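Two-arm cell, paper handling off a soft film — grip keeps dragging

sustano_shed
Joined: February
Posts: 9

Continuing from the cabling thread. The enclosure is done, both arms are bolted to the front plate, and I've moved on to sheet handling. The goal is for one arm to lift a sheet of paper by its edge while the other keeps whatever is underneath from moving. At the moment the pick fails more often than it works. Overhead view first, then wrist views.

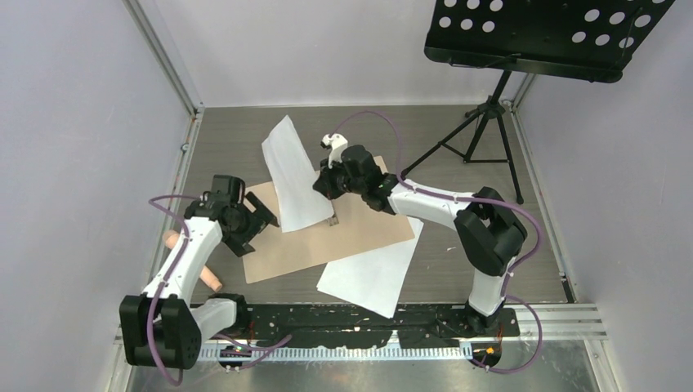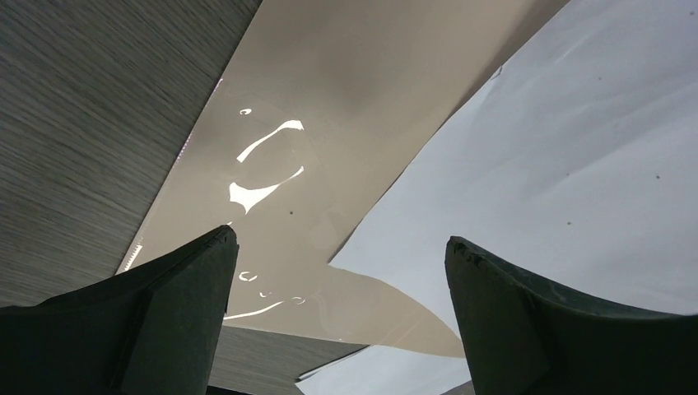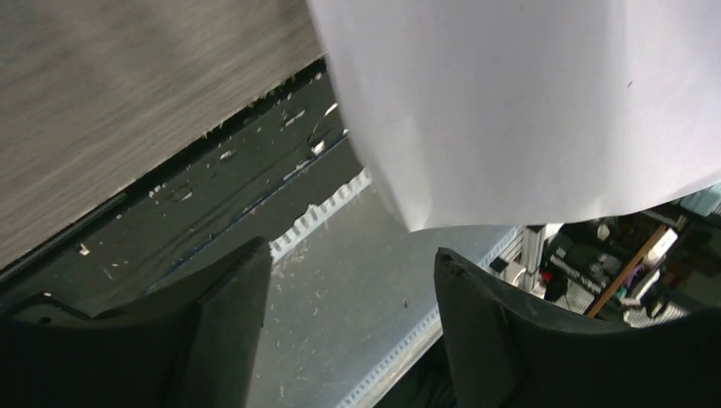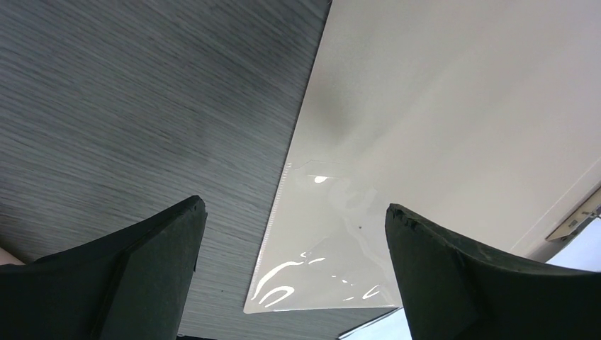
Parallel grippers, stock fingers, position control only. I command a closing height and hope. If the height is 2 mm out, the finger either skates over the paper or digs into it. Grey vinyl over MDF for the work surface, levelled with shims. I'd like to avoid adding suction.

judcombe_bench
Posts: 300

Two things. You want compliance in Z, and you want it at the fingertip, not in the controller. A strip of neoprene under a printed tip gets you a couple of millimetres of give and costs nothing. Second, clean the bed. There are white flecks and scraps all through the third shot. Any of that under a sheet is a height error.

xenos_lathe

Disagree on the neoprene. It creeps under load and your tip centre wanders as you close. I went through this on a label peeler. A flexure printed in TPU with the walls at 45 degrees behaves much better and you can model it.

judcombe_bench
Posts: 300

It creeps if you park on it. He's touching for half a second at a time.

xenos_lathe

He's also touching a few hundred times an evening, by the sound of it. Print the flexure.

sustano_shed

Flexure is on the printer now, neoprene is in the drawer. I'll try both and post the offsets. Bed gets vacuumed tonight.

dumetti_k

Has anyone asked about glare? The film is throwing bright highlights in the second and fourth shots. If you're finding the paper edge by thresholding, a highlight and a white sheet are the same thing to it. I'd diffuse the lights before touching the mechanics. Baking paper over the LED strip is good enough to test with.

sustano_shed

Thresholding on brightness, yes. Edge detection falls over maybe one go in five and I had been blaming exposure. Would a polarizer on the wrist camera do the same job?

dumetti_k

Partly. It only helps near one angle and the wrist keeps rotating, so you'd need film on the lights as well. Diffuser first.

judcombe_bench
Posts: 300

Agree with that. I still think a perfect edge fit is no use if the finger can't find the surface. What's your cable slack like at full wrist rotation? Mine tugged the last joint enough to show up as a repeatability problem, and I spent two weekends on calibration before I found it.

sustano_shed

Haven't measured it. I'll run the wrist to both limits with a dial indicator on the finger and see if it moves.

xenos_lathe

Do that before fitting either tip, otherwise you won't know which change did what.

sustano_shed

Fair. Order is indicator, vacuum, diffuser, then tips. Results in this thread once the print comes off the bed.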